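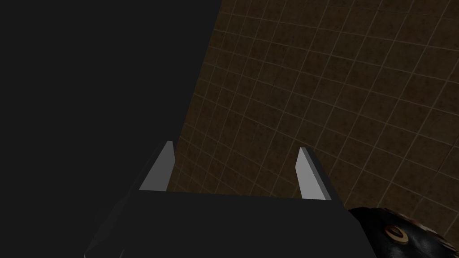
Smelt are running at Neves, and if you have never eaten a plate of them hot out of the pan with your fingers, clear an evening in April and go. I grew up thinking everybody had smelt suppers in spring. Then I moved away for a few years and found out that most people have never heard of them, which explained a lot of blank looks at parties.

For newcomers: smelt are little silver fish, about as long as your hand, that come up the rivers at night once the ice is out. The small ones you eat whole, bones and all. The bigger ones you clean with a pair of kitchen scissors (snip off the head, run up the belly, rinse, done). They smell like cucumber when they're fresh. I know how that sounds, but stick your nose in the bag and see.

If you want to buy them, the fish counter in Zisamstead gets them in first, usually by mid-morning, and they go fast. I got there at 11 last week and came home with perch. Perch is fine! But it wasn't what I had told my family we were having. The market in Staststead carries them too, already cleaned, and charges a bit more for the trouble. If you're cooking for a crowd I'd pay it. Figure on half a pound a person, more if you're feeding teenagers.

The place to eat them out is still the Mornov, down by the bridge in Neves. Teodor Adamczyk has been running the kitchen there for a good long while and he keeps it simple — seasoned flour, hot oil, lemon, a pile of rye bread and a bowl of his horseradish slaw. Last spring they went through over 3,000 pounds of smelt before the run quit, and he told me he expects to need every bit as much this year. Supper starts at 5 and they stop when the fish is gone. They don't take reservations for smelt nights, so bring a jacket for the line.

I asked Teodor what home cooks get wrong and he said wet fish, before I had even finished the question. Pat them dry, then pat them dry again. He also salts the flour and not the fish, and he never puts more than a handful in the pan at one go. My own version goes like this:

Mix a cup of flour with 2 teaspoons of salt, plenty of black pepper and a little paprika. Heat an inch of oil in your heaviest skillet until a pinch of flour sizzles right away. Shake the dry smelt in the flour, knock off the extra, and fry for 2 minutes on a side, until they're gold and stiff enough to pick up by the tail. Drain them on a rack if you have one. Paper towels make the bottoms soggy, though I've used them plenty of times and we still ate every one.

Leftovers, if there are any, are good cold the next day with pickled onions on buttered toast. My mother used to pour hot vinegar and bay leaves over hers and keep them in a crock in the fridge for a week, and I've been trying to get that recipe right since I had my own kitchen. Mine comes out too sharp. If your family has a pickled smelt recipe written down somewhere, please send it along and I'll try it while the fish are still coming in.

One more thing — the Zisamstead counter is also starting to get whitefish roe in small tubs. Ask for it, because they keep it in the back. I like it on a baked potato with sour cream and way too many chives.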